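Trarna practice kit, one month in: can it teach two arms to open a phone box?

I've been meaning to write this one up since February, and the short version is that I like the Trarna kit a lot more than I thought I would. The longer version has some grumbling in it.

If you haven't run into it, Trarna is a learn-from-demonstration package for two-arm setups. You drive the arms by hand through a job, it records what the cameras and joints were doing, and then it trains a policy that tries to do the job alone. Plenty of packages do that now. What Trarna sells you on is the method underneath, which they call staged replay. It chops every demonstration into stages on its own (reach, grip, lift, separate, and so on), trains on the stages evenly, and then lets you top up whichever stage is failing. So if your policy is great at reaching and hopeless at getting a lid off, you record more lid-lifting and leave the rest alone. That sounded like marketing to me! I've been burned before.

My test job was unpacking a phone. It's a mean little task for a robot. Everything is dark and shiny, the lid fits snugly over the base, and there are two things that look almost identical from above until one of them comes off the other. I gave it 2597 demonstrations in total, which is a silly amount of box opening, and my wrists would like that noted. Karthik Patwary did a good share of them and is much smoother at it than I am. You can pick out his recordings from the joint plots without looking at the names.
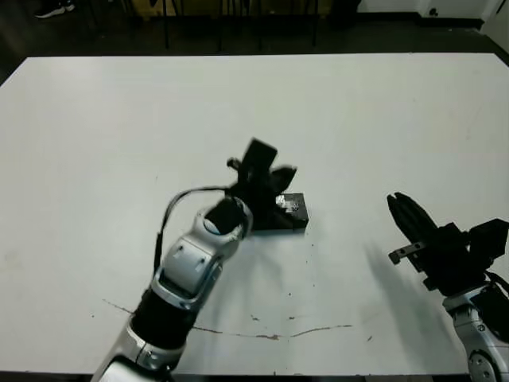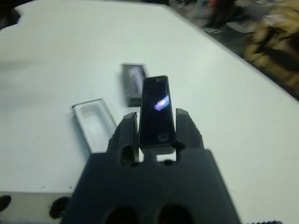
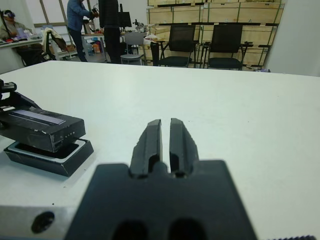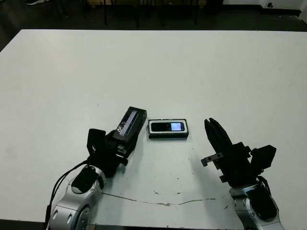
Phone unboxing on the white table, from the head and wrist cameras.

Okay, the good stuff first. The stage splitting works, and it works better than the hand labels I was making last year with a spreadsheet and a lot of coffee. I checked 30 recordings by eye and disagreed with the software on 2 of them, both times over where "grip" ends and "lift" starts, and I could be talked into its side on one. Setup took me an afternoon. The viewer is lovely too. You get all the camera views lined up on one timeline, you scrub through, and the stage colors slide along the bottom. I found a bunch of my own bad habits that way (I hover forever before closing the fingers, who knew).

The topping-up idea is where I went from grumpy to impressed. My first policy could get hold of the box fine and then it just sort of dithered over the lid. With my old setup I'd have recorded the whole job over and over, reaching included, and hoped for the best. With Trarna I recorded only the separating part for a morning, retrained overnight, and the dithering was mostly gone. I ran the same check against plain training on the same recordings with no stage balancing, and the plain one still got stuck at the lid far more often. It's one task on one table, so please don't quote me as science, but the difference was big enough that I stopped keeping the old policy around.

Now the grumbling.

Shiny things are still a pain. Phone screens and glossy boxes throw glare right into the wrist cameras, and the policy gets twitchy when the reflection moves. The manual has one paragraph on this and it says to adjust your lighting. Thanks! Turning off the overhead light nearest the table did help a little, though then the head view gets gloomy, so pick your poison.

The two-arm handling is a bit lopsided as well. Staged replay treats both arms as sharing one stage, and in real life they don't. One arm can be busy with a box while the other has nothing to do yet, and the software has to call the whole thing "grip" or "wait" and usually picks the wrong one for somebody. There's a per-arm option buried in the advanced settings, marked experimental. I switched it on and training crashed 15 minutes in, twice, at exactly the same spot. Support answered quickly and was nice about it but there's no fix yet.

And the export. Oh boy. If you want your recordings out in a format the Bandara tools can read, you'll be writing your own converter. I did, it's ugly, email me if you want it.

How does it stack up? I had the Ekon package before this, and Ekon is still easier for one arm and simple pick-and-place jobs. If that's all you do, save your money. Zukov's recorder has the nicer file handling, and I miss it, but there's nothing in it like the stage top-ups and you end up collecting way more than you need. For anything with a fiddly middle step, lids, sleeves, inserts, bags, I'd go with Trarna right now.

I'm giving it four out of five. The missing point is for the per-arm crash, and I'll bump the score if they sort it out. Next up on my table is getting a charging cable out of its paper wrap, which Karthik thinks is a terrible idea. He's probably right, but I've already bought the cables.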